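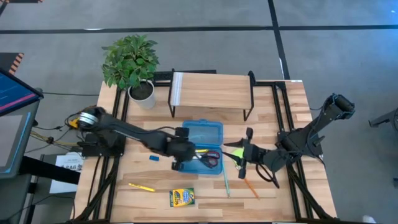

Carleen Halliday wrote in after the last version of this talk to say that people don't lose pens, they redistribute them. I've stolen that. Pause for laugh, move on if none.

The Tonmont office bought 1,000 pens in June. By Monday of week four we could find 94 -- and I looked in drawers I had no business opening.

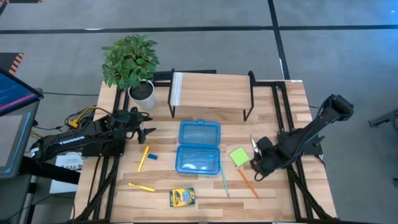

So, the sign-out sheet. It lasted 2 days. Somebody took the pen that was tied to it. (Slow down here.) Then show Minoru's budget line and ask who in the room has a pen from a bank they've never used.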